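Vivir en Grevness: lo bueno y lo que no

marta_sur
Llevo 15 meses en Grevness y ya no me muevo! El paseo del puerto, los bollos de anís de Fehr (voy demasiado), la gente que te saluda sin conocerte... Qué le diríais a alguien que se lo está pensando?

Liette Chan
Que venga en agosto, con las fiestas — y que luego vuelva en enero antes de firmar nada. Yo adoro esto, pero el viento es el viento. 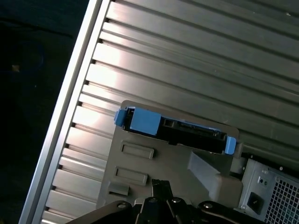

¿Se puede vivir allí sin coche?
En el centro sin problema, y el bus 2 sube hasta Prirnora hasta las tantas.

nordeste769
Hasta las tantas?? El último pasa a las diez, Liette. Y Fehr está sobrevalorado, los bollos buenos son los de Grusta, de toda la vida.

marta_sur
Uy lo que ha dicho de Fehr jajaja. En lo del bus te doy la razón, me he vuelto andando más de una noche.

Liette Chan
Bueno, para mí las diez son las tantas. Lo de Grusta no te lo compro, están secos.

512 visitas · 15 comentarios · Compartir

Temas recientes
Alquileres en Prirnora
Palabras que solo se dicen en Grevness

Contacto | Volver arriba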